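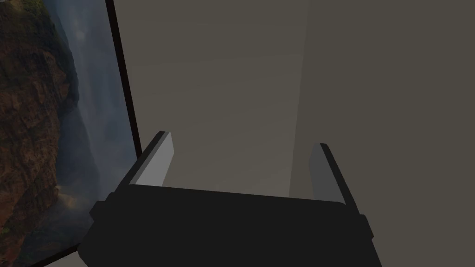
Benedito Brito had the budget open on one screen and the Skimositz quote on the other. The quote was for 4 grippers. It came to more than he had left for the year.

"Take one off," said Riedl from the doorway. She ran the floor at Ponden and did not sit down in offices.

"Then line two goes back to hand packing."

"Line two is hand packing now."

He changed the number to three. The total dropped, but the shipping stayed the same, and so did the service plan. He was still over by 681.

"What about Drunov?" she said.

"Drunov is cheaper. Their fingers open wider, too. But we'd need new mounting plates, and the plates take until January."

"So make the plates here."

Benedito wrote that down. He called the shop and asked what a plate would cost in steel and hours. The man put him on hold, came back, and said about 100 each if someone sent him a drawing.

He worked it through again with Drunov and the plates made in house. Four units, no service plan, one set of spare fingers. It left 2,296 in the account.

"No service plan," Riedl said, reading over his shoulder. She had come in after all.

"You have two people who can fix them."

"One. Marek's leaving."

He looked at the 2,296 for a while. Then he added a line for training, put 30/05/2024 at the top, and sent it upstairs.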